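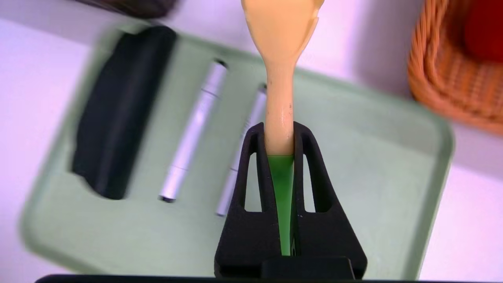 4 min read

In Praise of the Tray

by Chrysanthi Konstantinidis

My mother kept a tray beside the stove for as long as she had a kitchen, and for most of my life I thought it was a nuisance. It took up the only good stretch of counter. Everything you had used, or were using, or might use again before supper, had to go on it, and if you set a sticky spoon down anywhere else you heard about it from the next room. When I got my first apartment I made a point of not owning one. I put my spoons wherever I liked, and I spent a good many evenings of my twenties scraping dried batter off the counter with a fingernail and feeling free.

I've come around, as people do, and I would like to make the case for the tray to anyone who'll sit still for it. A plain flat one, I mean, with rounded corners and a low rim. Pale green is nice. I have always been partial to that minty color, the one that makes a kitchen look as if someone has just opened a window, and it has the practical benefit that you can find things on it. A beige spatula shows up against mint green, and so does anything black, and when you are cooking with one eye on a pot it matters a good deal more than you'd think.

What set me off was a conversation with my neighbor in October, when we were both getting ready for the same church supper. She had bought a set of drawer organizers, the kind with a little slot for each thing, from a shop called Stever out past the highway, and she had paid 70 dollars for them. They were handsome, I'll give them that. She slid the drawer open and shut for me several times. But when we started cooking, the drawer was no help to us at all, for the simple reason that nothing was in it. The spatula was out. The spoons were out. The drawer was a lovely home for things that weren't at home, and meanwhile the things themselves were lying all over the counter, and one of them was in the sink under a colander, where we looked last.

This is my quarrel with nearly all the advice on kitchen organizing that I read, and I read a lot of it, usually in bed. It is written for the kitchen at rest. It wants to know where the whisk sleeps. I want to know where the whisk goes at ten to six, when it has egg on it and I'm going to need it again in a minute! For that you want a landing place, close by, big enough to be careless with.

Size is where people go wrong, I think. A spoon rest holds one spoon, and it's usually shaped like a rooster or a slice of lemon, and the moment you add a second utensil the first one rolls off and takes its drips along. I have owned 4 of them, all gifts, all very kindly meant. A scraper with a wide head and a long handle won't stay on any of them. It tips. Lay it on a proper tray and it just lies there, head and handle both, and there's room next to it for a folded cloth and the lid of whatever you opened.

And while I'm on the subject of scrapers, may I say a word for the colored ones? For years I bought the all-white kind, on the theory that white was clean, and for years I kept losing them in the dishwater. Now I like a bit of bright green somewhere on a tool. My husband can be sent for "the one with the green on it" and come back with the right thing, and after thirty-odd years of marriage I can tell you that's worth paying extra for. I know there are people who want all their utensils to match, and who choose them in one shade of oatmeal to go with the cabinets. I'm sure it looks very restful, but I couldn't cook there.

The other side deserves a hearing, so I'll give it one. My friend Conceição, who is a far better cook than I am and keeps a far smaller kitchen, says a tray is a junk drawer lying on its back. She washes each thing as she finishes with it and puts it away, and I've watched her do it, and her counter is as bare when she serves dinner as when she began. I admire this very much. I also notice that she doesn't talk while she cooks. For those of us who like company in the kitchen, and who will stop in the middle of an onion to hear the end of a story, some allowance has to be made.

She does have a point about the junk, though. A tray left alone for a few days collects mail. Mine has held batteries, a library card, and once a bag of tulip bulbs that I had turned the house upside down for. So I have a rule now, and it's the only rule I have: the tray gets emptied and washed when the dinner dishes are washed, every night, even when I'm tired. It takes no longer than washing a platter. Wipe under the rim while you're at it, where the grease likes to hide, and stand it on edge to dry.

My mother's tray went to my sister, who uses it under her houseplants. I've asked for it back twice. In the meantime I make do with my own, and the next time someone sets a sticky spoon down on my counter, I'm afraid they are going to hear about it from the next room.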